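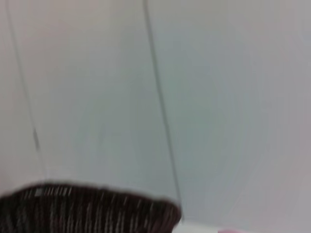
# Clistau says 103 hours of wrist footage will teach its arm to tidy. Some of it is a blur

8 December 2018

A start-up that wants to put a tidying robot in rented apartments has finished its first round of collecting examples, and it is asking people to be impressed by the size of the pile.

Clistau spent most of November guiding a single arm through household chores by hand, with a small camera at the wrist recording each attempt. The company now has 103 hours of recordings from 28 rooms. The learning system, which it calls Plelora, is supposed to study them and work out how to do the same jobs without a person steering.

How much of that material is useful is harder to say. In one still, pale panels with two thin seams take up nearly everything, and a dark brown ribbed shape sits low on the left, smeared by movement. There is a bit of pink at the bottom that could be almost anything. A person would struggle to name the chore from it.

Oona Kallio, who runs the collection work, said single stills were a poor way to judge the set. "The system sees what comes before and after," she said. "Fast movement is part of the job. If we threw out every soft picture we would be teaching it to work in slow motion."

That is a fair point as far as it goes. But Clistau would not say what share of its footage is blurred, or whether anyone has checked. Asked twice, Kallio said the figure was "being looked at."

Hugo Peñalver, who spent 3 years labeling footage for a warehouse firm before leaving the field, has heard the argument before. He said companies tend to announce hours, a number that is easy to raise, and stay quiet about how many attempts ended with the object where it was meant to go.

"I want to know how many good tries they have of each task," he said. "An hour of an arm wandering past a wall counts as an hour."

The company says the recordings hold 108 separate tasks, from folding towels to clearing a sink. Spread evenly, that would leave less than an hour for each, and Clistau admits the spread is uneven. Towels got the most time. It declined to name the task that got the least.

Plelora has yet to be shown working on its own. A demonstration planned for Mercado, the shared workspace where the firm has its office, was put off last month — Clistau blamed a scheduling problem — and no new date has been set.

Kallio said a second round of collection will begin once the first has been sorted. She did not say how long the sorting would take.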